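Wovberg puts robot arm purchase on hold until running costs are known

12/16/19 — Wovberg will not sign for a full set of two-armed robots this year, the company said. A trial at its Skurkis site will go on with the equipment already there.

The supplier, Didedska, quoted 2,085 a month per station in September. Wovberg says that price left out spare grippers, floor space and the hours staff spend standing by.
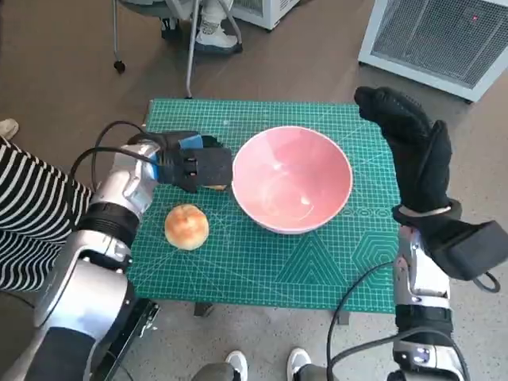
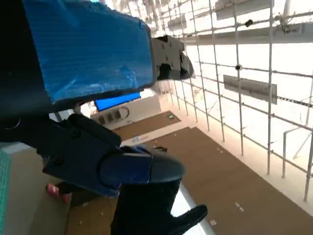

Robot arms with black grippers at the Skurkis site. Green cutting mats mark the work surface.

"A sales sheet is a promise, and we can't budget on a promise," the company said. It wants 1,000 logged hours before it talks about price again, and has 400 so far.

Any order would cover 11 stations at most. Wovberg has also asked Rojanasak for a rival bid — on the same terms, with repairs included.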